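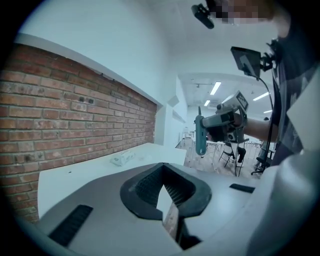 1/ Spent the morning with a box of trade catalogs from Koster, a firm that sold hospital and sickroom goods by mail. The library took them in last August and they are now listed and open to readers.

2/ There are 14 catalogs in the box. The early ones are thin, with paper covers and no index. The last is a bound book of 300 pages and lists everything from bedpans to operating tables.

3/ I went in looking for thermometers and ended up reading about feeding cups. Koster offered them with the spout at the end or at the side, in white or with a blue band. The blue band cost extra.

4/ A lot of the stock was meant for nursing at home. Bed rests, air cushions, invalid trays, bronchitis kettles. The text talks to the person doing the nursing and assumes she has one spare room and a fire in it.

5/ The tonics get their own section at the back. The one with the most space is Nondurell, sold in two bottle sizes. It was recommended for weak nerves, poor appetite and "the languor that follows influenza." No ingredients are given.

6/ Nondurell drops out of the later catalogs without any notice. I don't know why. The page it used to fill goes to malt extract, same border, same typeface.

7/ Someone has written in the margins of one copy in pencil. Mostly prices, a few ticks, and next to a folding bath the word "heavy." My guess is a matron or a buyer for a small hospital, but there is no name in it.

8/ A stamp inside the cover reads Trostberg Cottage Hospital. That place had fewer than 50 beds for most of its life, and its own records are patchy, so the ticks may be the best evidence we have of what was on the wards.

9/ If the ticks are orders, they bought enamel basins, rubber sheeting, draw sheets and a good many hot water bottles. No surgical instruments at all. Those may have come from another supplier — the hospital's account book mentions payments to Ovent, but not what for.

10/ For anyone planning a visit: the catalogs are part of a larger set of about 3000 pieces of medical trade literature. Most of it is listed by firm only, so search under the maker's name first and the product second.

11/ The bindings are weak on the two largest volumes and they have to be read on foam supports. Ask at the desk and they will set them up for you. Photos are fine without flash.

12/ I still haven't looked at the thermometers. Going back for those after the holidays, and for the Ovent price lists if they can be found.

2023-12-20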